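Ticket 199 - Pramby no guarda los cambios de la lista de la compra
Abierto por: Anayeli Chávez
Estado: resuelto (creo)

Jueves, 18:00

Hola otra vez, soy la pesada de las listas. Desde la última actualización, cada vez que cambio una cantidad en Pramby y cierro la lista, al volver me sale la cantidad vieja. Si pongo 3 kilos de harina, me devuelve 6, que es lo que tenía apuntado en agosto para el cumpleaños de mi sobrina. ¡Casi compro harina para todo el barrio!

Lo que he probado hasta ahora: cerrar sesión y volver a entrar, borrar la caché del navegador, y hacerlo desde el móvil en vez del portátil. En el móvil pasa lo mismo, pero con un detalle raro: la cantidad buena aparece un segundo y luego salta a la vieja. Las notas sí se guardan, solo fallan los números.

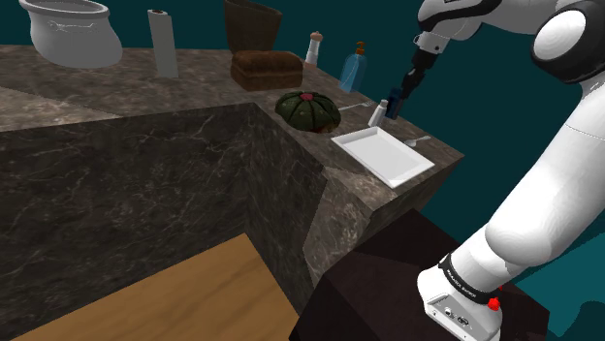

Kelechi Briggs me contestó enseguida (gracias, Kelechi) y me preguntó si tenía la lista compartida con alguien. Pues sí, con Yvonne Dawber, que cocina conmigo los domingos y tiene la misma lista abierta en una tableta viejísima. Le pedí que la cerrara y probé de nuevo: dos cambios bien, el tercero otra vez mal. De paso, aprovechando que andaba tocando cosas, renombré la lista, que se llamaba "Cocina 2", y le puse "Encimera en L", por una como la de mármol marrón oscuro con vetas claras, que es la que yo querría para amasar. El nombre nuevo se guardó a la primera, así que el fallo va solo con las cantidades.

20:15. Novedades. Kelechi me hizo mirar la versión en la tableta de Yvonne y era la antigua, sin actualizar desde ni se sabe. Al parecer tenía cambios pendientes de enviar y, en cuanto pillaba wifi, los mandaba todos encima de los míos. La cerrábamos, pero seguía sincronizando por detrás, la muy terca.

Pasos que hicimos, por si le sirven a alguien:
Quitar a Yvonne de la lista compartida.
Desinstalar Pramby en la tableta y reiniciarla.
Instalar la versión nueva y volver a invitarla.

20:40. He cambiado 18 cantidades seguidas y todas se quedan como deben. Dejo el ticket abierto hasta el domingo, que es cuando usamos la lista las dos a la vez. Una pregunta suelta: ¿se podría avisar en pantalla cuando otra persona tiene cambios pendientes? Con eso me habría ahorrado la tarde.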